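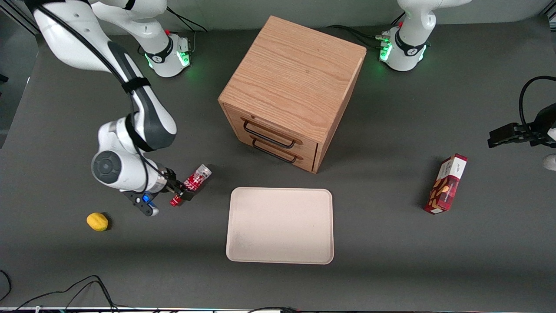
Pascual Mansilla reckons my planner is too polite. It asks permission for everything, he wrote under the last post, and by the time it's finished asking, the tea's gone cold. Fair!

So I've spent this week pulling Drirklow apart (that's my task planner, for anyone new). The old version checked both arms against each other at every single waypoint, even when one was just parked and hovering. Now it only checks when their reach volumes overlap, and planning a can-to-tray move has dropped from 899 milliseconds to 56. I may have done a small dance.

The drawers are still a pain, mind you. Those bar handles sit close together and my grasp scorer keeps dithering between the two – sometimes it swaps its mind mid-approach, which looks dreadful. I've added a penalty for switching targets, set to 4 for now, and I'll try 16 tomorrow.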